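Category: Calls / Paid studies
2 min read

Raters wanted, simulated manipulation study

Redach needs 27 people to judge robot arm runs in simulation. You read a short task instruction, watch the run and mark it pass or fail. We are testing whether scores from simulation predict scores on the real arm. Our first round used 871 runs. No robotics background needed. Sessions last 40 minutes and take place in August at our Lustton office. Apply by 30/03/2018.
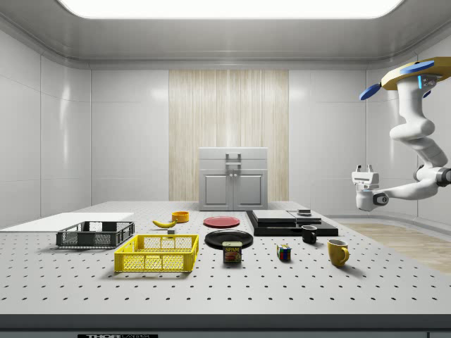 Related calls
- Pawlak: grasp labeling, part time
- Cuvau: test engineer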